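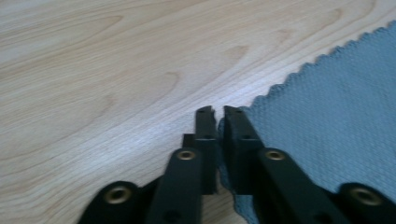 November, notes from the open day at Atbridge, written up the same evening so I don't lose it. Went over with Jeanie Carnegie from our bench, and what a good afternoon! The demo that got me was cloth handling with the hand-held grippers. Edges are where our own setup always gives up, so I stood right at the table and watched the black fingers come in nearly closed at the scalloped edge of the blue-gray cloth, where it meets the bare wood. Our pads at Dustamberg are much wider and I think we should try narrow ones - Jeanie wants to start with the spares in the Drekent box.

They let visitors have a go, two people at a time, and I got 2 turns. The hand-held units feel more natural than the joystick rig we tried at Czarnecka. It took me a while to stop fighting the linkage and just squeeze. They have 921 cloth demonstrations stored so far and are aiming for 2,000 before they train again.

Two-handed work came next, one gripper in each hand, with the gray sheet held between the jaws and folded up into a peak. I could have watched this all day.

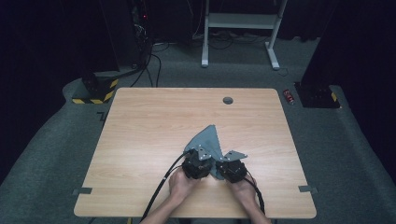 Marianna Lis thinks the second hand matters less than we believe, and that most of our failed folds come from letting go too early. She would log the release on every run before changing any hardware. Fair point, and easy to check on our side.

To do: narrow pads, 30 runs with the release logged, ask Atbridge for their finger drawings.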